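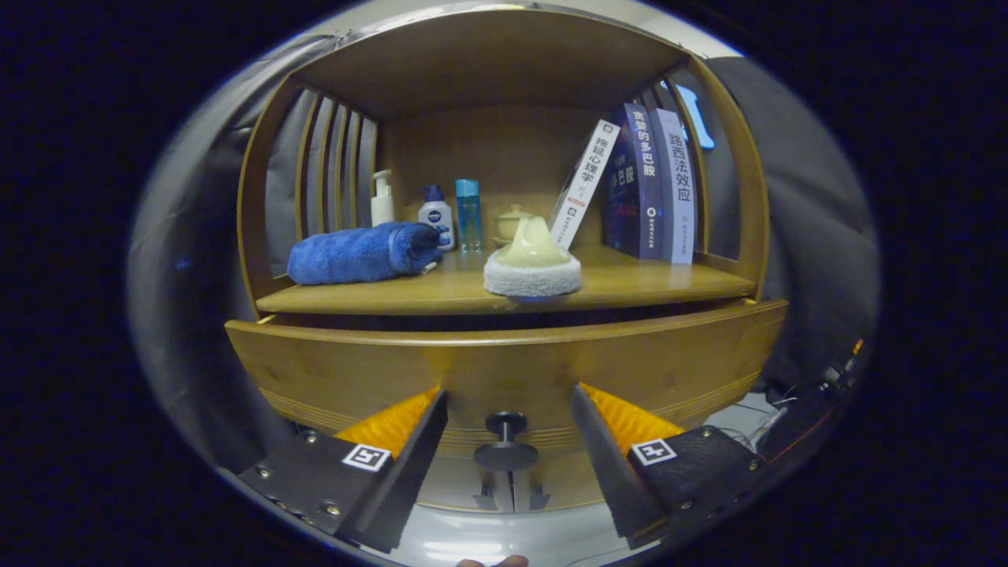 Curved cabinet with the open shelf in use: towel, bottles, lidded pot and books.

Curved cabinet: your questions

What can I keep on the open shelf?
Toiletries, a rolled towel, a few books. Tall pump bottles go best against the back wall. Lay a towel on its side with the roll facing along the shelf.

Will the books fall over?
Stand them at the right-hand end so the slats support them. Three or four are fine. If one leans, push the others up against it or add another book.

Is the finish safe in a bathroom?
Yes, if the room is aired. Wipe up drips under bottles the same day. We don't recommend placing it inside a shower area or against a radiator.

How do I clean the slats?
Use a soft, slightly damp cloth and work from top to bottom, then dry them. Do not use bleach, scouring cream or furniture polish with silicone.

Can I put a sponge or brush back on the shelf after use?
Let it dry first, or put a saucer under it. Standing water will mark the surface.

The drawer is stiff. What should I do?
Empty it and check that nothing has dropped behind. Rub a little candle wax along the runners. If it still sticks, write to us with a photo.

How much does it cost and how is it delivered?
The price is £299. Delivery is £22 to most addresses and takes two people. It arrives assembled.

Can I see one before I buy?
There is one at our Thibodeau showroom, open until 5 pm and closed on Wednesday. Ask for Rostislav Jurčo.

Do you sell spare knobs and slats?
Yes, through the Jidby parts desk. Please have your order number ready.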